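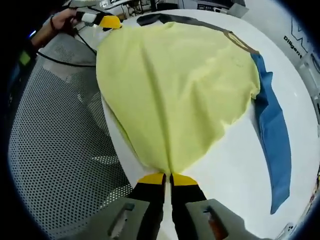

Yellow garment on a white table.

WEERAKOON TOWNSHIP ZONING BOARD OF ADJUSTMENT
Minutes of the Regular Meeting, July

The meeting was called to order at 7:00 p.m. by Chair Thilini Khondokar, who read the statement of compliance with public notice requirements. The flag salute followed.

ROLL CALL
Present: Chair Khondokar, Vice Chair Calloway, and five regular members. Also present: Board Attorney, Board Engineer, Board Planner, Recording Secretary. A quorum of 7 was declared.

APPROVAL OF MINUTES
The minutes of the prior regular meeting were presented. Vice Chair Calloway requested that the word "easement" replace "setback" in the second paragraph of the Prulta Avenue matter. Motion to approve as corrected was made and seconded. All in favor.

MEMORIALIZING RESOLUTIONS
Resolution granting a fence height variance, corner lot, Prulta Avenue. Adopted on roll call vote. The Chair abstained, having been absent from the hearing.

OLD BUSINESS
Kamano Self Storage, Sindadeo Road. Carried from the previous meeting at the applicant's request. Counsel for the applicant asked by letter that the matter be carried a second time so that revised drainage plans can be filed. The Board Attorney advised that the applicant has agreed in writing to extend the time for decision. The Chair stated that no further extension would be favored without plans on file. Motion to carry to the next regular meeting without further notice. All in favor.

NEW BUSINESS
Application of Sindadeo Road Partners for conversion of a former feed store to four apartments over ground-floor retail. Use variance and parking variance required.

The applicant's attorney summarized the request. The property is in the Neighborhood Commercial zone, where apartments above a store are not a permitted use. No enlargement of the building is proposed. The ground floor would be divided into two shops, with total retail area of 2,362 square feet.

The applicant's architect was sworn and accepted as an expert. The architect reviewed the floor plans and exterior elevations, marked as Exhibits A-1 and A-2. The loading dock on the north side would be removed and the opening closed with matching brick. In response to the Board Planner, the architect agreed to relocate the residential entrance from the rear alley to the side street and to provide shielded lighting above the door.

The applicant's engineer was sworn and accepted. The engineer testified that the property can hold 30 parking spaces. The Board Engineer stated that 34 are required under the ordinance and that the variance is therefore for four spaces. The engineer offered the opinion that residents and shoppers would use the lot at different hours. Vice Chair Calloway asked whether deliveries could be limited to mornings. The applicant agreed to accept that limit as a condition.

The Board Engineer referred to the review letter and asked that the trash enclosure be moved away from the eastern property line. The applicant agreed. The existing curb cut nearest the intersection is to be closed and the sidewalk restored.

The hearing was opened to the public. A resident of Prulta Avenue was sworn and stated concern about overflow parking in front of private homes in the evening. A second resident spoke in favor and asked that the painted sign on the west wall be kept. The applicant's attorney replied that the sign would remain. There being no further comment, the public portion was closed.

Following discussion, a motion to approve was made by Vice Chair Calloway and seconded, subject to these conditions:
Residential entrance to be on the side street.
Deliveries before noon only.
Trash enclosure to be relocated as directed by the Board Engineer.
West wall sign to be preserved.
Compliance with all items in the engineering and planning review letters.

Roll call: six in favor, one opposed. Motion carried. The Board Attorney was directed to prepare a resolution.

CORRESPONDENCE
The Secretary reported receipt of the county notice on required training for new members. Copies were distributed.

PUBLIC COMMENT
No member of the public wished to be heard on matters not on the agenda.

ADJOURNMENT
Motion to adjourn was made and seconded. All in favor. The meeting was adjourned at 9:40 p.m.

Respectfully submitted,
Recording Secretary, Zoning Board of Adjustment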